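3.2 Recount requests and the late ballots

In the two wards which we discuss in this section, the result was not known on the night of the vote. Brillell closed its count with 892 ballots still in sealed bags, and Mindham with 1765. In both places the leading candidate had already spoken to her supporters. We interviewed party workers from each side in October, and several of them told us that the following days were harder than the campaign itself. Khương (interview, Brillell) remembers that the office had no plan for a long wait and that the rented rooms had to be given back at noon. 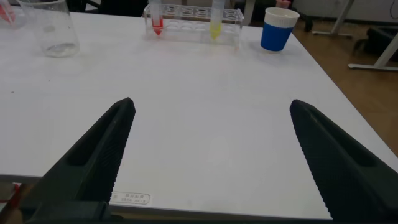

3.2.1 Who asks for a recount

It is commonly assumed that the losing side asks for a recount when the margin is small. Our material supports this only in part. In Mindham the Tenants' List was behind by a small margin and did not ask. Its agent, Peninah Mussa, explained the decision by money: the deposit for a recount was 800, and the branch had already spent what it had on printing. In Brillell, on the contrary, the request came from a candidate with no real chance to win the seat. Gallardo has described a similar case in Pririne, where the third candidate wished to check one polling station in which his own family had voted.

We therefore propose to separate two kinds of request. The first kind has the purpose of changing the result. The second kind has the purpose of producing a record, which may later be used in a complaint or in the next campaign. The law treats both in the same manner, and the officials we spoke with did not like to make the distinction.

Figure 4. Table with a beaker holding a shallow layer of orange-red liquid and a transparent test tube rack. 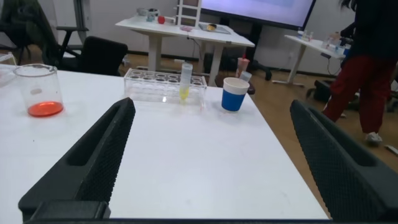 3.2.2 The language of the waiting period

During the wait both campaigns continued to publish. We collected the leaflets, letters and posts of this period and read them twice, with Ó Dálaigh and Aguirre working separately and comparing their notes afterwards. The word "victory" almost disappears after the first morning. It is replaced by words of duty, such as "patience" and "every vote". The side in front uses them as often as the side behind, and we did not expect this.

There is one exception. The Mindham branch printed a letter which compared the wait with the disputed vote of 1870, when the ward was still voting by show of hands in the corn market. The comparison is weak, as no ballots existed then which could be counted late. Still, older residents quoted it to us, and two of them had kept the letter. We return to the use of local history in section 4, where the Pririne leaflets are also discussed.

A limit of this reading must be mentioned. Private messages between members were not open to us, and it is possible that the tone in them was quite different from the printed one.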